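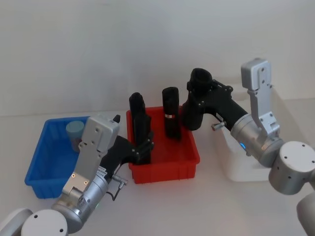
Re: [storage] Bin labels and the part number field

Vaida Kalniņš wrote on 21 May 2023:
> The import rejects 12 rows from the Drullora list. All of them have
> a part number that starts with a zero. Is the column still numeric?

Yes, it is. The column was set up as an integer when the list had 500 entries, so leading zeros are dropped on import and the check digit then fails. I have changed it to text, seven characters, padded on the left.

Red and blue plastic bins keep their current prefixes, R and B. The label template needs no edit, but labels printed from row 2338 onward should be reprinted after the next import.

Two open points:

- Ekanayake part numbers contain a slash. The scanner reads it, the search box does not.
- The November export still has the old column type. Do not merge from it.

Please rerun the 12 rows and post the log if any fail.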